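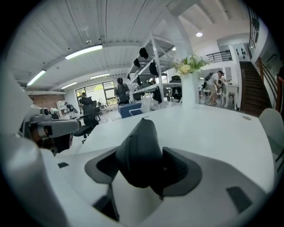
Pale yellow and white flowers in the tall vase on the desk.

March 28, 2019

Changed the water in the office vase before anyone needed the desk. Volume in, 700 ml, measured with the kitchen jug. Water temperature at the tap was 22 °C after the line had run clear of the cold slug that sits in the pipe overnight. One sachet of the Itier powder, stirred until it dissolved. Leaves below the new water line stripped off and binned. Stems recut at an angle with the short knife, not the scissors, which have a burr on one blade and crush anything softer than a carnation.

The Itier packet gives the dose per liter and nothing about hardness. The tap water at Lonow is hard enough to scale the kettle in a couple of weeks, so I expect the acidifier in the powder to be partly used up before it does anything useful. I put the Cimero meter in the jug before and after. It dropped, then crept back up while I was cutting stems. I did not write the values down and should have. The probe had also been stored dry, so the reading is worth little either way. Soaked it in storage solution when I got home and will recalibrate against both buffers.

Home bench, second half of the evening. The trial with supermarket carnations is still running. Same bunch split between matched jars: plain tap water, tap water with powder, boiled and cooled tap water with powder. Recut and water change every third day in all of them. Condition so far:

Plain tap. Water cloudy, slight smell at the rim. Outer petals curling inward on most heads. Stem ends brown and soft.

Tap with powder. Water clear. Heads fully open. One stem bent at a node, which I put down to handling when I moved the jars off the radiator shelf.

Boiled with powder. Water clear. Heads fully open, color a shade stronger than the second jar, though the lamp is nearer to that side and I would not defend the difference.

The jars are now on the north sill, out of direct sun. The fruit bowl has gone to the other end of the kitchen. Ripe bananas give off ethylene and carnations are sensitive to it, and I had them sharing a counter for the first two days, like an amateur. All the jars got the same exposure, so the comparison stands, but the absolute vase life will come out short.

Bleach test postponed. The bottle under the sink has no concentration on the label and has been open since August. Hypochlorite loses strength in storage, so any dose I worked out from it would be a guess. Buy a new small bottle at the Huamán market along with cane sugar.

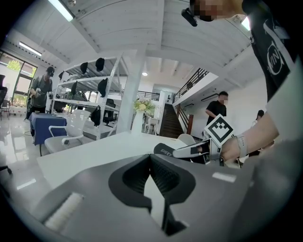 Does the vase need washing at every water change?
A rinse is enough in between, but it should be scrubbed with hot water and dish soap before each new bunch, with attention to the inside corners.

The corners are the weak point of any rectangular vase. A bottle brush goes straight down the middle and leaves film where the walls meet. I cut a strip of scouring pad, folded it over the end of a wooden spoon and held it with a rubber band. Took 3 minutes. The band slips if soap gets under it. Two bands next time, crossed.

Then the matter of recutting under water. The instruction sheets all recommend it, on the grounds that air drawn into the cut end blocks the flow. I tried it with half a bunch in the autumn and could see no difference in wilting against stems cut in air and placed in water immediately. Stems left lying on the drainboard for some 60 seconds did no worse either. Woody stems may behave differently. I have no lilac to test and the neighbor's hedge is not an option.

Costs, for the record. The powder is the main expense if bought by the sachet. The tub works out far cheaper per liter but absorbs moisture once opened and sets into a block, as the last one did. Will transfer the next tub to a screw-top jar with a bag of silica gel and note the opening date on the lid.

To do:
Recalibrate the Cimero and write down the values this time.
Sharpen the short knife, or at least strop it.
Top up the Lonow vase with plain water only, then do a full change with powder after that.
Photograph all the carnation jars against the same gray card.
Look up the hardness figure in the water company's annual sheet.

Kettle descaled while the probe was soaking. Citric acid, one boil, two rinses. There was more scale on the element than I had thought, mostly under the rim where the filter clips in.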